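Vida Books - stockroom and packing room walkthrough
Dandholm building, 16 April 2022
Walked by: Iqra Sial, Stepan Koval
Copy to: Zubaida Paracha, Wouter Van Damme (Stasby shop)

Marks: OK / FIX / WATCH. Comments typed up same evening so excuse the spelling. Anything marked FIX needs a name next to it or it won't get done.

ENTRANCE AND STAIRS

Street door closes and latches by itself - OK
Comment: Bit stiff. Stepan put oil on it.

Stair treads sound, edges visible - FIX (Stepan)
Comment: Strip on the top tread is lifting at the left. You catch it with your heel coming down with a box. Glue won't hold, tried that. New strip please.

Handrail tight - OK

Nothing stored on stairs - FIX (Iqra)
Comment: Two cartons of paperbacks from the Zostska house clearance on the landing. I know they're only there till they get sorted. They were only there till they got sorted last time too. Moved them into receiving while we were standing there, but the habit is the problem.

RECEIVING AREA

Incoming boxes checked before they go near shelved stock - WATCH
Comment: Mostly done. The naval history lot went straight to the shelves without anyone opening the bottom box, and the bottom box had that smell. No live mold we could find, foxing on the endpapers and one tide line along a lower board. Whole lot now in quarantine.

Quarantine shelf labeled and separate - OK
Comment: Label is good. Date in, name, what's suspected. Keep doing that.

Insect traps in place and dated - FIX (Stepan)
Comment: Trap behind the door has no date on it so we can't say if the silverfish are new or old. Replace, write the date on with marker, not pencil.

Masks and gloves available - OK
Comment: Gloves are for moldy stuff only. Clean dry hands for everything else, you can't feel a brittle page through nitrile.

SHELVING, MAIN STOCKROOM

Uprights fixed to wall - FIX (Wouter to call the fitter)
Comment: Bay 7 moves if you lean on it. Not much but it moves. Emptied the top shelf, put the big atlases at the bottom, tape across it. Nobody climbs on anything near bay 7 until it's fixed.

Heavy books at waist height or lower - WATCH
Comment: Folios good. The bound magazines have crept back up, they're now at head hight in the memoirs section. One of those volumes on your foot and that's you off work. Bring down next time somebody is in there with the cart.

Kick stool, ladder - OK / FIX
Comment: Stool fine. Ladder has a rubber foot missing, tagged out of use and put by the back door. Do not untag it. Zubaida is ordering the foot.

Shelves not packed tight - FIX (everybody)
Comment: Escape narratives and the air force section are jammed solid. People pull from the head of the spine to get one out and we've already had a torn jacket that way, a nice first with the map endpapers too. You should be able to get fingers in on both sides and push the neighbors back. If you can't, it's too full.

Aisles clear full width - OK
Comment: First time!

CLIMATE

Humidity reading at or under 50 percent - WATCH
Comment: Right on 50 by the window wall, better in the middle. Dehumidifier bucket was nearly full. Whoever opens up empties it, that's the rule, it's on the door. Take another look in June when the weather turns, that wall is always the trouble.

Books pulled forward off the outside wall - OK

Direct sun kept off spines - FIX (Iqra)
Comment: Blind on the small window doesn't come all the way down. The red cloth on the bottom row has gone pink already. Going to move the row and fix the blind, in that order.

Leaks, stains on ceiling - OK
Comment: Old stain is still the old stain. Pencil line drawn round it so we can tell if it grows.

GLASS CASE AND SIGNED COPIES

Case locks, key signed for - FIX (Zubaida)
Comment: Locks fine. Key log has a gap, key went out and came back with no name. Not accusing anybody. Sign for it.

Signed copies match the list - WATCH
Comment: 4 on the list as "signed, title page" but one of them is inscribed on the half title. Small thing to us, not small to a collector. Fix the listing before it sells. Also "fourth printing" is not the same as "early printing", please write what the copyright page says.

Jacket protectors intact - OK
Comment: One yellowed, swapped.

PACKING ROOM

Knives and blades put away closed - FIX (Sohail)
Comment: Box cutter open under the bubble wrap. Under it! Sohail Mengal found it with his sleeve, luckily. Blade in, back on the hook, every time.

Tape guns, teeth covered - OK

Boxes under the lift limit - OK
Comment: Limit stays at 8 kilos per carton for anything going by hand down the stairs. Scale works, checked it against the known weight.

Scrap paper bin emptied - WATCH
Comment: Full but not overflowing. Empty at closing, it's the likeliest thing in the building to burn.

Table surfaces and leads - WATCH
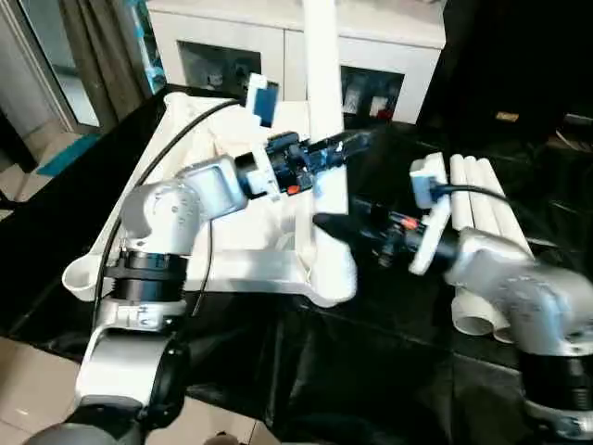 Comment: Books wait for wrapping on a clean flat surface, nothing under them and nothing on top. That goes for jackets too, a protector film scratches if it gets dragged over grit. Keep stock well away from anything bulky on a table, like the big white plastic frame lying at a diagonal with the black cable looped along its top rail - a cable like that snags a jacket flap in no time. Loose leads get tied or hung before any book comes near. Wipe down first, then books.

FIRE AND EXITS

Back door opens from inside without key - OK

Extinguisher in place, pin in, needle in the green - OK
Comment: Somebody had hung a tote bag on it. Bag removed, it's at the desk if its yours.

Smoke alarm tested - OK
Comment: Loud. Warn the neighbors next time.

Exit light working - FIX (Wouter)
Comment: Flickers, then settles. Bulb or fitting, don't know which.

No heaters near stock - OK
Comment: Asked. Everyone says no. Looked under the desk anyway, no.

FIRST AID

Kit complete - FIX (Iqra)
Comment: No small bandages left, which figures with the box cutter. Eyewash still in date.

Accident book up to date - WATCH
Comment: Paper cuts don't need an entry. Falling books do, even if it missed you.

STILL OPEN FROM LAST TIME

Stasby shop: loose carpet at the till. Wouter says done, hasn't sent a photo.
Dandholm: better light over the cataloging desk. Not done. Can't see pencil prices at the back of the book after lunch, and that's how the wrong price got on the Arctic diary.
Dandholm: cart wheel. Done, thanks Sohail.

Bay 7 and the stair strip first. Rest as you can get to them. Initial on the printed copy by the kettle when yours is finished.

IS / SK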